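How many demos before a two-arm cable sorting policy stops guessing?

Posted by rosser_bench, Apr 8, 2021

Hi all! I'm fairly new at this, so bear with me. I have two arms on one table and I'm teleoperating them to collect episodes of sorting cables: coiled ones go in a tray, everything else goes in a bin. I have 924 episodes so far, and the trained policy still reaches for the spot where the cable was in most of my demos, even when I've put it somewhere else. Should I keep recording, or am I doing something wrong? I'd hate to throw all that driving away.

Dilwyn Craddock

Please don't throw anything away! I went through the very same thing last July and it was my starting positions. I thought I was moving the cables around, but when I plotted the first picture of every episode they all landed in one patch the size of my hand (I'm right-handed and lazy, so you can guess which side). Try plotting yours before you drive another hour. Then make yourself a little placement list and follow it, including the awkward spots near the rails where you don't like reaching.

The other thing I'd look at is which arm does the grabbing. If you always favor one, the other learns to sit there. I switch every 5 episodes now, and I keep the fumbles where I dropped a cable and picked it up again, as long as I finished the job. The ones where I gave up go in a separate folder.

nomel_fan

More data. Also check your camera timestamps.

Fitholm Annie

I agree with Dilwyn, and I'd add variety in the cables themselves. We spent two weeks on nothing but black cords, and the poor thing ignored any other color. Now we mix colors and thicknesses, some tied up and some just folded, and we leave a few in their plastic bags, which are a pain to grip but worth having. Our table tonight, between episodes: 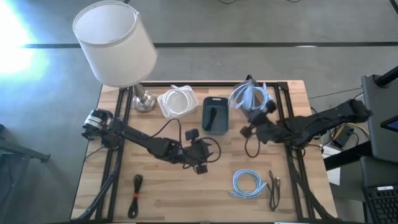 I'd also write down who was driving each session, as my style and my partner's are so different that we ended up balancing the set between the two of us.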